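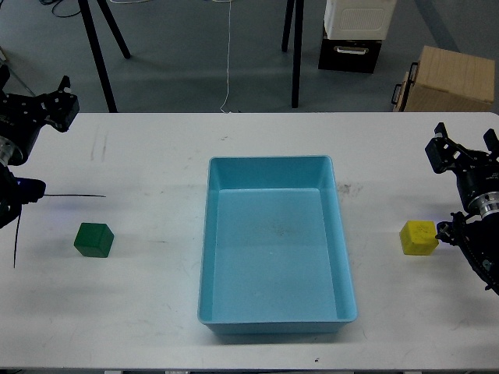
A light blue tray with a green block on one side and a yellow block on the other, on a white table at the Flolach hall. Photo: Softić

Nov 2, 2023

Softić has changed the block set it supplies for sorting exercises, replacing the painted cubes sold since May with stained ones and adding a matching plastic tray to each box. The first sets left the company's Flolach hall this week.

The cubes are wood with slightly rounded edges. The company said the stain soaks into the surface and leaves more of the natural variation in tone than paint did, so two yellow cubes from the same batch may not look alike. Buyers who need an even color can still order the painted version until stock runs out. At the last count, 253 painted sets remained.

The tray is a plain rectangular bin with sloped inner walls and a raised rim. Softić chose the slope so that a cube dropped near the side slides toward the floor of the tray and does not lean against the wall. An earlier tray with straight walls was withdrawn after customers reported cubes standing on edge in the corners, where they were hard to pick out again.

Each box holds 3 trays and 60 cubes. The trays nest for storage. Replacement trays are sold singly, and replacement cubes are sold by color in small bags. The lids from the old boxes do not fit the new trays.

The instruction sheet has also been rewritten. It now recommends a pale, matte tabletop and asks users to place the tray in the middle of the table with open space on both sides, so that cubes can be set out to the left and right before sorting starts. The previous sheet had the cubes start in a pile next to the tray. Softić said the separate starting positions make it easier to repeat an exercise in the same way and to compare times between rounds.

For cleaning, the sheet calls for a damp cloth on the trays and a dry cloth on the cubes. Soaking the cubes can raise the grain and lift some of the stain.

Orders are handled by Ullidska, which also takes returns of the straight-walled tray. Customers should include the packing slip. The Serkuver warehouse no longer accepts returns, and parcels sent there will be forwarded at the sender's cost.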